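3.2 Paint adhesion on reclaimed pine

The second part of the study dealt with the finish. Home crafters who build seasonal table decorations from scrap lumber often report that chalk-type paint flakes off at the corners after one storage season. We cut 24 blocks from reclaimed pine boards and divided them evenly among three surface treatments: no sanding, hand sanding with 200-grit paper, and hand sanding followed by a coat of Tistness wood primer. All blocks then received two coats of Flimau matte white, brushed on along the grain and left to dry overnight between coats.

Distressing was done by one person (Bukhari) to keep hand pressure as even as possible. Each long edge was rubbed with a folded sheet of the same paper until bare wood showed. Blocks were then wrapped in tissue and kept in a closed bin in an unheated garage until June – the storage conditions most often named in our survey of 356 hobbyists.

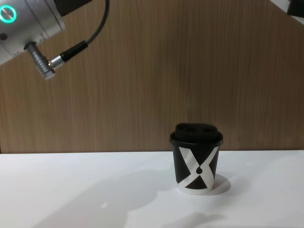

Figure 3. Paper cup on a white tabletop, with a wood-grain wall panel behind.

Does primer reduce flaking on edges that have been distressed on purpose? Primed blocks lost less paint than unsanded blocks along the long edges, but they did no better than blocks that had only been sanded.

The difference between sanded and unsanded blocks was easiest to see near knots, where resin had come through the first coat. On unsanded blocks the paint lifted in small plates that could be picked off with a fingernail. On sanded blocks the same areas turned yellow but stayed attached. Awan and Farach saw a similar yellowing on painted spruce and advised sealing knots with shellac before the first coat. We did not test shellac.

Two limits should be noted. The boards came from a single pallet supplier, so moisture content and age were likely more uniform than in a typical home scrap pile. The tape pull test was also done only on flat faces and long edges; end grain took up the paint unevenly and was left out of the scoring.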